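What Happens to Food Scraps: How Composting Works

Food scraps are things like apple cores, carrot tops, eggshells and stale bread. When they go into the ordinary trash, they usually travel to a landfill or to a plant where waste is burned. When they are collected separately, they can be turned into compost. Compost is a dark, crumbly material that is mixed into soil to help plants grow.

What does the work?

Composting is done by living things. Most of them are bacteria and fungi, which are too small to see one at a time. They are called decomposers. A decomposer breaks dead plant and animal material into smaller and simpler parts and uses some of it as food.

Larger animals help too. Worms, beetles, mites and woodlice chew the scraps into small pieces. A small piece has more surface for its size than a large piece, so the bacteria can reach more of it. A whole cabbage breaks down slowly. The same cabbage, chopped up, breaks down faster.

What do decomposers need?

They need food, water and air.

The food comes in two kinds, which are often called greens and browns. Greens are fresh and moist. They contain a lot of nitrogen, which living things use to build proteins. Vegetable peelings and grass clippings are greens. Coffee grounds are also greens, even though their color is brown. Browns are dry and contain a lot of carbon, which decomposers use for energy. Dead leaves, straw and torn cardboard are browns.

A common mixture for a garden bin is 2 buckets of browns for each bucket of greens. With too many greens, the pile becomes slimy and smells bad. With too many browns, it hardly changes for months.

The pile should be as damp as a sponge that has been squeezed out. Air gets in through the gaps between the pieces. Turning the pile with a fork opens new gaps.

Why does the pile get warm?

Decomposers release heat as they feed. In a small bin, most of this heat escapes through the sides. In a large pile, the outer layers hold it in and the center can become hot enough to steam on a cold morning.

At the Gastholm composting yard, the scraps from the town of Darkau are laid out in long rows called windrows. A worker pushes a metal thermometer into the middle of each row and writes down the number. The rows are turned by a machine that drives over them. A high temperature kills most weed seeds and many germs, so the yard keeps each row hot for a set period before letting it cool.

What happens without air?

Deep inside a landfill there is very little air. Food scraps still break down there, but different bacteria do the work. These bacteria give off a gas called methane. Methane traps heat in the atmosphere. Some landfills collect it through pipes and burn it as fuel, but part of it escapes.

Some plants make methane on purpose. They put the scraps into a sealed tank called a digester and use the gas to make electricity or heat. The material left in the tank can be spread on fields.

What should stay out?

Plastic, glass and metal do not turn into compost. Plastic is the most common problem at Gastholm, and much of it arrives as bags and fruit stickers. A bag can tear into hundreds of strips in the turning machine. The finished compost is passed through a screen, which is a large sieve, but thin strips can slip through.

Meat, fish and cheese should stay out of a garden bin, as they attract rats. A large yard may accept them. Check the list for your own town.

How long does it take?

The hot stage at Gastholm lasts 3 weeks. After that the compost is moved to a separate area to cure. Curing means that the slower decomposers, mostly fungi, finish the tough parts such as stems and twigs. One batch last September spent 73 days curing before it was screened. A garden bin is slower and may need 10 months or more.
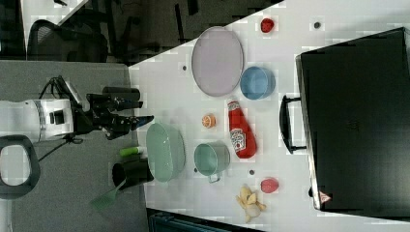 Compost is ready when it smells like soil and the original scraps can no longer be recognized. A few pieces of eggshell or twig may remain. They can be picked out and put into the next pile, where they carry decomposers with them and help the new scraps begin to break down.

Words to know

Curing: the slow, cool stage at the end of composting.
Decomposer: a living thing that breaks down dead material.
Digester: a sealed tank in which scraps break down without air.
Windrow: a long, low row of composting material.

Text: Afonso Magalhães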